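How to Clean Up a Candle Wax Spill

Home > Cleaning > Stains and Spills

Wax is one of the easier household spills to deal with once it has hardened. Most of the damage people end up with comes from the first minute, when they grab a cloth and rub. Liquid wax spreads a long way under a cloth and gets pushed into wood grain, carpet pile and seams, where it is a good deal harder to reach.

This page covers bare and finished wood, carpet, tablecloths, painted walls and glass. The steps are similar for all of them. The main difference is how much heat the surface can take.

What you need

A plastic scraper, an old store card or a wooden spatula
Ice cubes and a freezer bag
Plain white tissues or paper towels
Brown paper bags with no printing on them
A clothes iron or a hair dryer
Dish soap
Rubbing alcohol
A soft brush
A vacuum cleaner if the spill is on carpet

Skip metal scrapers on anything except glass. A butter knife is fine on a tablecloth if you use the back edge.

Step 1. Leave it alone

Blow out the candle, move it somewhere level and keep pets and children away from the spill. If a pool of wax is about to run off the edge of a table, put folded tissue on the floor below to catch it. Do not try to mop up the pool itself.

A thin splash hardens in a few minutes. A full jar tipped over can take an hour to go solid in the middle, and soy wax stays soft longer than paraffin.

Step 2. Chill it

Put a few ice cubes in the freezer bag, squeeze out the air and lay the bag on the wax. Wrap the bag in a thin towel if it is sitting on wood, so that the water forming on the outside doesn't reach the finish. Give it 7 minutes for a small spill and longer for a thick one. You want the wax brittle enough to snap.

Small items can go straight in the freezer. Napkins, placemats, candlesticks and small trays are all fine for an hour.

Step 3. Lift off the bulk

Hold the scraper nearly flat and push from the outside of the spill toward the middle. On wood, work along the grain. On carpet, break the wax into pieces with your fingers and pick them out, then vacuum up the crumbs before they warm up again.

Keep a tissue in your other hand and drop the flakes into it as they come away. Flakes left on the table get leaned on and turn into new spots. When the tissue is full, ball it up and put it in the trash. Wax should not go down the sink, even in small amounts. It sets in the trap and collects everything that comes after it.
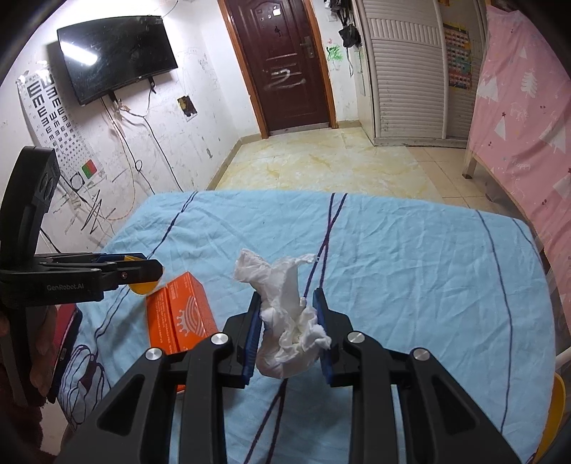 Stop scraping when the blade starts to skate over the surface without bringing anything up. What is left is a thin film, and more scraping will only scratch.

Step 4. Draw out the film

For carpet and fabric, lay a piece of brown paper over the mark. On a tablecloth put another piece underneath. Set the iron to low with the steam off, and press it on the paper for a few seconds at a time. The wax melts and soaks into the paper as a dark, greasy patch. Move to a clean part of the paper and press again. Keep going until the paper stays dry.

Check the fiber before you start. Polyester, nylon and acrylic can melt on an iron set for cotton, and many carpets are partly or fully synthetic. Test in a closet or under a couch first. If you aren't sure, use a hair dryer on medium and blot with tissue instead. It takes longer but you can see what is going on.

For finished wood, use the hair dryer only. Hold it a hand's width away and keep it moving. Once the film turns shiny, wipe it off with a folded tissue, one stroke at a time, with a clean face of the tissue for each stroke. Old shellac finishes can turn cloudy from heat, so on antique furniture skip this step and rub the film off with a soft cloth and a little furniture cream.

For bare wood, expect some wax to stay in the grain. Brown paper and a warm iron will pull out most of it. Light sanding will take care of the rest, but any stain or oil you put on later may look uneven in that spot.

For painted walls, warm the wax very briefly and blot. Flat paint marks easily, so it is sometimes better to scrape, wash and touch up the paint.

For glass and glazed tile, run a plastic scraper over the film and wash with hot water and dish soap, using a bowl you can empty outdoors.

Step 5. Deal with the color

White and cream candles rarely leave anything behind. Red, navy and dark green ones often do. The dye is separate from the wax and needs its own treatment.

Dab rubbing alcohol on with a white tissue. Colored paper napkins can bleed and give you a second stain. Press, lift, look at the tissue and repeat with a fresh piece for as long as color is coming up. Alcohol can strip some wood finishes, shellac above all, so keep it to fabric, carpet and glass. Test colored fabric on an inside seam.

After that, wash the item as the label says. Keep it out of the dryer until the mark has gone completely, as the heat will set whatever is left.

Step 6. Wash and finish

Mix a few drops of dish soap into warm water, wipe the area and wipe again with plain water. Dry it. Carpet pile will be flat after ironing, so brush it up while it is still slightly damp. Wood may look dull where the wax was. A little furniture polish evens it out.

Getting wax out of a jar

The same ideas work for the last layer in a candle jar. Put the empty jar in the freezer overnight, and the wax will usually shrink away from the sides. Press one edge with a blunt knife and it should pop out in one piece — narrow-necked jars are the exception, and there you have to break it up first. Pull off the metal wick base, then wipe the inside with tissue before you wash it.

Do not pour boiling water into a cold jar. Glass can crack, and you then have hot water and wax on the counter.

Common problems

The mark came back on the carpet a week later. Some wax was still deep in the pile and worked its way up. Repeat the brown paper step. Two or three rounds is normal for a thick spill.

The paper stuck to the fabric. The iron was left in one place and the wax cooled under it. Warm it again and peel while it is still soft.

There is a white ring on the table. This is moisture from the ice bag, under the finish. Leave it for a day or two before doing anything. It often clears by itself.

The area feels tacky. Usually this is leftover fragrance oil. Wash again with dish soap. Heavily scented candles may need a second wash.

A note on trays

A tray with a raised lip saves most of this work. Set it under any candle wider than a tealight, and under all pillar candles, which tend to break through on one side when they sit in a draft. Trim the wick before each burning and don't move a candle while the top is liquid.

Comments (2)

Valentina Painemal
Did this on a wool rug after a power cut in January. The paper bag method worked but I went through nine pieces of paper. The green dye needed alcohol twice. Would add that wool smells a bit when you iron it even on low, so open a window.

lastenthorpe_lane
What about beeswax? Mine would not go brittle with the ice bag at all, it just bent.

Reply from the editor: Beeswax stays more flexible than paraffin. Chill it for longer, peel what you can and rely on the heat step for the rest.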